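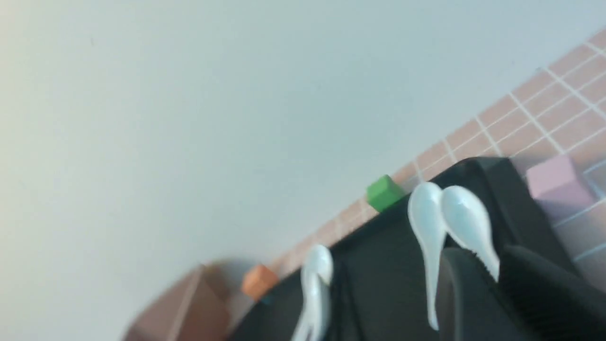

A white grout pen will do the job for a year or two, says one reply on the Ustport Home Help board, but only if the lines are clean before you start, and most people skip that part. The full thread is copied below.

Small pink tiles on a worktop, keep or cover?
Posted by flatfour62, Sep 22, 2020

We have moved into a flat where the worktop is tiled in small square tiles, a muted salmon pink, with thin white grout between them. The wall behind is plain and painted a pale grey. I don't mind the colour but my partner does. The tiles are all sound as far as I can tell, none of them rock when I press on them.

I have two ideas. One is to leave the tiles and freshen up the grout. The other is to put a new worktop straight over the top. Paletti quoted us 400 pounds for a cut-to-size top, fitting not included. We have 300 to spend before November, when my parents come to stay. We roll out pastry and the children use that end for their building blocks, so a flat surface would be nice, but it isn't essential. Has anyone done either of these?

tealady_1784
4 replies on this board

I kept mine. Same sort of tile, though mine are green. Scrub the grout first with bicarbonate of soda and warm water, using an old toothbrush, and go along one line at a time. Rinse it twice and leave it overnight. If it still looks grey the next day, use a grout pen. I used one from Flolico and it went on well enough, but wipe the tile faces within a few minutes or you will be scraping it off with a fingernail.

After that you want a sealer. On a worktop this matters more than on a bathroom wall, as tea and tomato go straight into bare grout. Check the label says it is suitable where food is prepared. I redo mine every spring.

For pastry I put a big board down on a damp cloth so it doesn't slide. Small blocks stand up perfectly well on tiles — the grout lines are too thin to tip anything over.

Markham Road DIY

You can go over the top but measure first. A new worktop adds height, and that can leave your sockets too close to the surface and your cooker sitting lower than everything round it. Take the sink into account as well, it will have to come out and go back in. By the time you have paid someone for that you are well past 300.

If the tiles really have to go, lift one in a corner and see what is under it. Mine were stuck on chipboard and the whole lot came away together, so I ended up buying a new top anyway. Kulkarni will cut one while you wait if you take the measurements in with you.

pastrycutter

paint them. i did mine grey to match the wall and it looked lovely until the kettle went on it. use a proper tile primer

flatfour62

Thanks all. I scrubbed one row last night and it has come up a lot whiter than the rest, so now I have to do the rest. We are leaving the tiles for now and I will look at a big board for the pastry.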